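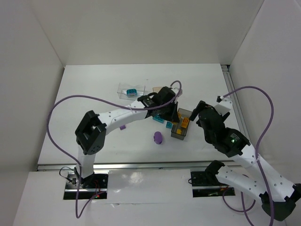
Máté Fekete
Responsable de selección y clasificación, Stinent

Convocatoria de participantes: ordenación de bloques de juguete en recipientes

Stinent busca 30 personas para las sesiones de clasificación de piezas pequeñas del proyecto Girdale. La actividad se realiza sobre mesa blanca rectangular y consiste en agrupar bloques de juguete, repartirlos en recipientes abiertos y devolver el conjunto a la disposición inicial.

Tareas
Colocar las piezas en el centro del tablero según la ficha de cada serie.
Repartir los bloques en los recipientes y anotar el orden seguido.
Registrar las piezas caídas o mal colocadas.
Dejar la mesa recogida al término de cada serie.

El proyecto prevé 333 series. Cada participante completa las que se le asignen en un turno de mañana o de tarde, con pausas entre series.

Requisitos
Mayoría de edad.
Visión normal o corregida y distinción de colores sin dificultad.
Comprensión de instrucciones escritas en español.
No se exige experiencia previa. Se valorará haber trabajado en inventario, embalaje o ludotecas.

Condiciones
Compensación de 895 euros brutos por el ciclo completo, abonada en un solo pago tras la última sesión. Quien abandone antes percibirá la parte proporcional. Las sesiones se celebran en el local de Wasside; el desplazamiento corre a cargo del participante.

Solicitudes
El plazo permanece abierto durante enero de 2025. Las candidaturas recibidas en diciembre siguen siendo válidas y no deben reenviarse. Indíquese nombre, teléfono y turno preferido en el formulario de la convocatoria. Las dudas sobre fichas y materiales las atiende Ottó Medve.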